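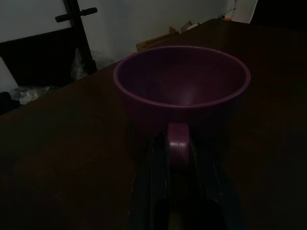 Hamish Shearer
Workshop and home editor, Joltmont

Getting rings and haze off a dark wood table

Quick one before the weekend, had three emails asking. Dark tables show everything. Mug rings, sleeve marks, that greyish bloom where the polish has gone patchy. Most of it shifts in an evening.

Mine is dark brown, a bit glossy, and the big purple mug lives on it. So I get practice.

What you need
Two soft cotton cloths (old T-shirt is fine)
Washing-up liquid, a drop
Iron, no steam
Clear paste wax. I use a tin I bought in February, barely dented
Small torch

1. Clear the table. Everything off, mug included. Crumbs into your hand, not the floor.

2. Main light off, torch held low and to one side. Marks you missed all day jump straight out. Bit of masking tape next to each one.

3. Wipe down. Warm water, one drop of liquid, cloth wrung out till it's nearly dry. Go with the grain. Dry straight after with the second cloth. Leave it an hour.

4. White rings. These are damp in the finish, usually not the wood. Dry cloth folded once over the ring, iron on its lowest setting, press for a few seconds, lift, look. Repeat. Do not wander off. Try it under the table edge first, some finishes go sticky and then you have a bigger job on.

5. Black rings. Different thing, water's got into the wood itself. Iron won't touch it. Needs sanding back and refinishing, seperate page for that.

6. Wax. Tiny amount, thin as you can get it. Let it haze over, buff hard. If it looks streaky you used too much, so buff again with a clean bit of cloth.

7. Torch again. Tape off.

Stopping it coming back

Check the foot of your mugs. Run a finger round the bottom, if it's rough it'll scratch, so a felt pad or a coaster. Cork ones over glass, glass ones slide. Wipe drips when you see them. And dont put a full mug down straight after waxing, give it overnight.

Lewis Matheson asked about oiled tables. Skip the wax, use whatever oil went on originally, same thin coat. Wipe off all the extra, and lay the oily rags out flat outdoors to dry, never scrunched up in a bin. They can catch fire on their own.

Veneer, go very easy with the iron. Shorter presses, more looking.

Updated Fri 31 July, added the bit about rags.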